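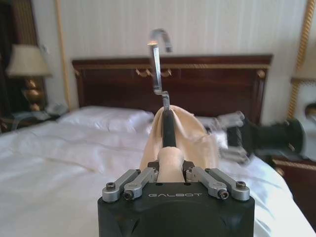 20 November 2018. Bedroom tidy-up task, student project, me on the desk and Leif Løken on the stopwatch.

Goal is still hanger in the garment, garment on the post, hands off. We've got 50 runs to log before January, so I'm being a bit ruthless about resets!
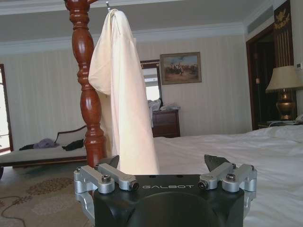
Leif reckons the approach to the hook is too steep. I want to try coming in 5 degrees flatter first (saved as config 1053, don't overwrite it please).
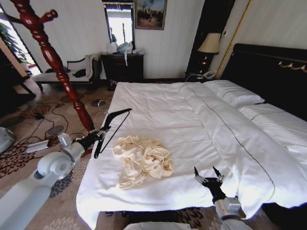
Satiny cream stuff is a pain to find an edge on when it's bunched up on the white duvet. Sverre Amundsen suggested a coloured garment for practice. Tempting, but it feels like cheating.
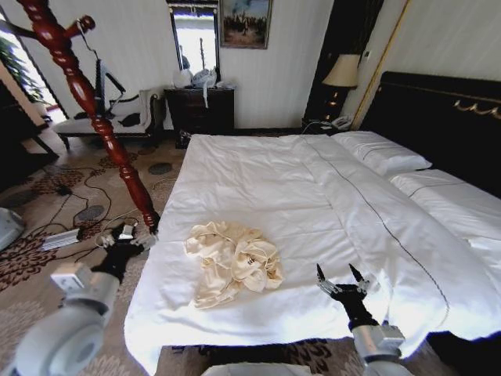
To do: tape down the cables on the carpet, ask Sverre for the Prakar grasp notes, recheck wrist cam focus.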